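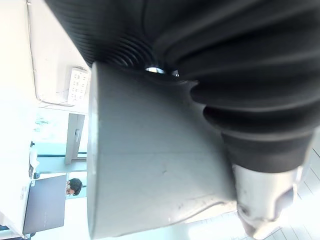
Otcombe Paper Crafts: Design Team Call

It's that time again. Two of our designers have moved on (one to quilting, one to a baby, both of which eat paper time at the same rate) and we need people who will cut things up and glue them back together for free product. If that sounds like you, keep reading. If it sounds like you but you're already on nine other teams, keep reading and then maybe lie down.

We're looking for 4 new makers to join the team for a six-month term. Cards, layouts, tags, altered boxes, mini albums, art journals, those little house things with the windows that light up. All welcome. We had a lot of vintage and a lot of brown last term. I like brown, but the gallery has started to look like a tea spill, so bright, clean and downright loud styles will get a warm reception.

What you'd do

Make two projects a month using our stamps, dies and papers. At least one should go with the monthly challenge.
Write a short post for each, with a supply list. "Various inks" is not a supply list.
Comment on challenge entries. Real comments, please, with a mention of something that's on the page.
Send your photos by the 20th of the month. I know what the 20th looks like from my end, and it looks like the 23rd.

What you'd get

A box of new releases every other month, always including something from the Drallel background stamp line and usually a pad of Saragih patterned paper. You also get a standing discount in the shop, your picture and bio on the team page, and first look at the Anero alphabet dies, which were promised for September and are now promised for "soon."

There is no pay. I'd rather say so here than have you find it in the small print. Postage is on us wherever you live, but customs charges are between you and your government.
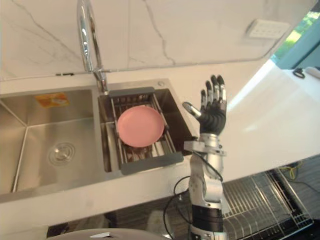

Do I need to own a die-cutting machine?
It helps, but one of our best designers has worked with scissors and a craft knife for years. If you don't have a machine, say so when you apply and we'll leave the dies out of your box and put in more stamps and paper.

How to apply

Email us with the words DESIGN TEAM in the subject line and include:

Your name, country, and a link to wherever you post your work
Three photos of projects made in the past year, at least one of them using a stamp
Any teams you're on now and when those terms end
A few lines about how you work and what you'd never use (I'll go first: glitter, loose, near a rug)

You don't need a huge following. Last term we had an applicant with almost 2000 followers and one with 6, and the one with 6 got the spot. Her layered florals are still the most copied thing in our gallery.

Applications close 10 October 2021. Everyone gets a reply, including the people we turn down, though it can take me a couple of weeks. Please don't send actual cards through the mail as part of your application. They're lovely and I never know whether I'm supposed to send them back.

Faizal Sinaga
Design Team Coordinator, Otcombe Paper Crafts

P.S. The current challenge is still open while you think it over. Theme is "windows," anything papery counts, and entering won't hurt your chances — I do look.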